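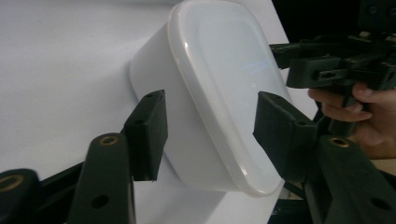 Birutė Strazds wrote to us that her matches were damp by the second morning at Ornercombe, and she asked how other people keep them dry in a canoe. We have paddled the Timlow water for many years, so I collect our kitchen tips for it.

Matches and lighter
Divide them in 2 places. One part goes with the stove, the other part in the bag which you carry yourself over the portage.

Flour, rice, oats
Measure at home, one meal in one bag, and write on it how much water it needs. Press out the air before closing. For 3 days we take 52 g of oats per person each morning; my husband wants more.

Washing up
Wipe the pot with a piece of bread first. Wash it far from the shore and throw the water on the ground, never in the lake.

Wooden spoons
Rub them with a little oil in October, before you put the camping things away. Do not store them in a closed box if they are still damp, they will smell until spring.

Next page: drying a tarpaulin in a small flat.
Csenge Antal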